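Drei Anläufe für das erste Kapitel

Den Fantasyroman »Grustine« hat sie im Oktober begonnen, nach einer Nachtschicht. Nach 60 Seiten lag das Manuskript wieder in der Schublade. »Die Hauptfigur war mir zu brav«, sagt die Autorin. »Ich mochte sie selbst nicht.«

Erst der dritte Anlauf hielt. Inzwischen hat das Buch fast 300 Seiten und ist beim Kleinverlag Zemska erschienen. Am Ende bleibt offen, wer den Fluss umgeleitet hat — manche Leser haben sich darüber beschwert. »Das verstehe ich. Im zweiten Band steht die Antwort, in Kapitel 7.«

Geschrieben wird morgens, vor der Arbeit, ohne Musik. Eine feste Seitenzahl nimmt sie sich nicht vor.
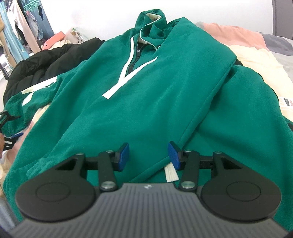

Grüner Kapuzenpullover mit weißen Streifen

Der zweite Band soll »Dakness« heißen. Die Rohfassung liegt beim Lektorat.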